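Clerkine Youth Sports Center
Pre-Season Facility Inspection: Checklist and Comments
Jun 14, 2020
2 min read

All items must be marked before the gymnasium opens for summer volleyball. Items marked "Repair" are to be closed out within 14 days.

1. Playing floor: Pass
Surface clean and level. Tape residue remains near the east service line. Remove before first practice.

2. Net posts and padding: Repair
Padding on the north post is split at the seam. The Prukari winch holds tension but the handle is stiff. Lubricate and recheck.

3. Bleachers: Pass
Locking pins in place on both sections. Row 12 end cap was replaced in January.

4. Equipment storage and tables: Pass with comment
Balls, knee pads and antennas are to be kept in bins. Bins may not be stored in front of the exit doors. Work tables must stand firm when leaned on.
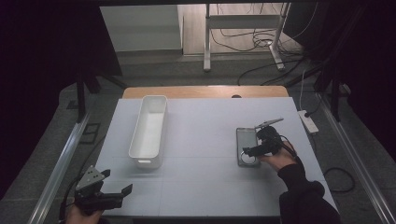 5. Exits and lighting: Repair
Both exits open freely. Two ceiling fixtures over Court 2 flicker. Electrical request sent to Flevon.

6. First aid: Pass
Cabinet stocked with 30 adhesive bandages and cold packs. Inspection tag on the defibrillator is current.

7. Scoreboard: Not tested
Control unit is on loan to the Iyengar gym. Test on return and add the result to this form.

Post a signed copy at the front desk.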